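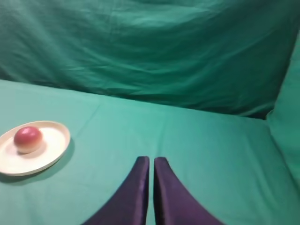
Does the color of a table covering affect how ripe a piece of fruit is judged to be? In the Fletamik trials it did, and the effect was largest for fruit with two-toned skin.

3.2 Surface and tableware

Figure 1. Round red fruit on a cream or off-white plate, green cloth condition.

Participants in the Longo group viewed fruit served on a shallow plate against green cloth, as in Figure 1. The Numley group viewed the same varieties on the same type of plate against plain gray cloth. The cloth was not ironed between sessions, and wrinkles in the backdrop were left in place. Each participant rated ripeness on the Adex scale, which runs from 0 to 70.

A total of 2,980 ratings were collected from 166 participants. Fruit with skin that passed from red to pale yellow was rated riper on green than on gray. Fruit of a single even color showed a smaller difference in the same direction. We attribute part of this result to contrast between the red area and the cloth, although the plate separates the two and may weaken the effect. Ratings entered before the fruit had been on the plate for 2 minutes were excluded. Plate color was not varied in this study and is treated as fixed in the analysis reported in Section 4.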